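The Arm Is the Cheap Part
What two small coffee businesses learned about planning for a robot helper

Tuesday, May 26, 2020

When Reet Liepiņa first sat down to work out what a pair of robot arms would do to the budget at Mosix, she wrote one big number at the top of the page and felt, she told me with a laugh, very organized. By the end of the week the page was full. There was the bench, the power, the spare fingers, the shelf of cups that would get dropped - and then all the hours of somebody standing there, teaching a machine to do what a sleepy person manages before breakfast.

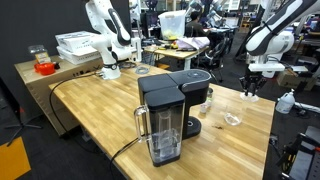
I have a soft spot for people who plan this way, in pencil and with plenty of crossing out, and I'd tell anybody thinking about an arm to start with the little things. Reet set aside 166 dollars for cups and glasses alone, and her partners thought she was being silly. She wasn't! You want to practice with the same cups you'll serve in, and you want plenty of them.

Then there's cleanup, which hardly ever shows up in a sales quote. Coffee grounds get everywhere in any kitchen, and a robot kitchen is still a kitchen. Put a broom in the budget, and put somebody's time next to it. 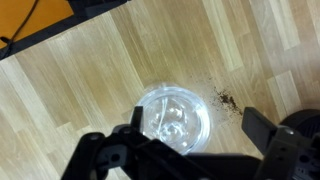
A glass cup between open gripper fingers, with dark brown granules scattered on the floor beside it.

Noboru Miyazaki, who plans equipment for Tilus, comes at it from the other end. He starts with the table. How deep is it, how heavy, and can a person still reach the coffee maker once an arm is bolted down next to it? He likes to mark everything out with tape and live with it for a while before he signs anything, and he has talked more than one friend out of a bigger arm that way (he is a very patient talker).

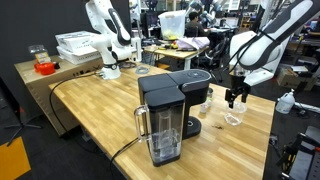 Two arms share the workbench with a single-serve coffee maker.

His other rule is to pay for trial time before you pay for hardware. Tilus booked 200 hours on a shared bench and spent a good part of them just on pouring and picking up. It felt slow, he says, but it showed them which jobs they cared about and which ones they had only liked the sound of. They dropped the milk steaming altogether. 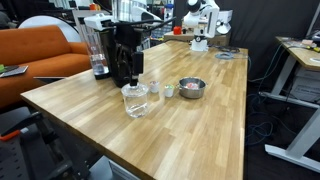
Reet has come around to the same view, though she'd add a line for fingers. A narrow gripper and a wide one are good at different things, and swapping them eats up an afternoon if you haven't planned for it. She asked for both in her request to the dealer, along with two days of training and a written price for repairs. The order goes in this September, if the numbers hold. She still has the pencil page, folded in the back of her ledger, and the cups are still on it.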